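Plistix hands over the boring part

I stopped in at Plistix in Gendham one morning in November, mostly to see what all the fuss on Rasberg Road was over. If you haven't been past lately, it's the shop that does wooden display boards and trim for stores, and it has started letting a machine handle part of the packing prep. I went in expecting long faces. I got coffee and a very thorough tour!

Krishnamoorthy Bhat runs the floor, and he's been there long enough to remember when every board was picked up, checked, turned over and stacked by hand. Now 2 stations do the picking and stacking, and people do the checking. The grippers come from a small outfit called Poojary, and before a station gets a new job, somebody on the crew walks through the moves with a hand-held version of the same tool (open, close, lift, put down, over and over).

"The first week my wrist was more tired than it ever was from stacking," Bhat told me. "Then we got the hang of it, and people started arguing over whose way of picking up a board was best."

That argument is still going, by the way. I heard a good chunk of it.

So what's changed? Nobody has been let go, and Bhat says the crew is the same size it was in the spring. But the jobs have moved around a lot. It used to take three people to keep up with a big order, and now one person watches both stations while the others do finishing work, which pays a little better. Almost 40 people work in the building, and every one of them is supposed to get a turn at the training side by next summer.

Not everybody's thrilled. A couple of the packers told me they miss talking across the table, and one said watching a machine is harder on the brain than lifting (she's asked for shorter turns, and she got them). There's also the question of what happens when orders slow down, and I didn't get a firm answer on that one. Bhat said he'd like to know too.

The evening crew starts on the new setup after the holidays. I've been invited back to try a turn with the tool myself, and I've said yes.
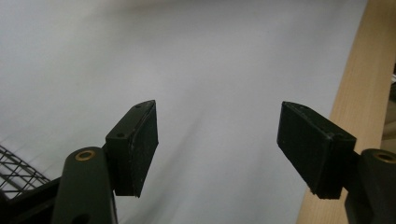

Open gripper fingers beside a light wooden board at Plistix in Gendham.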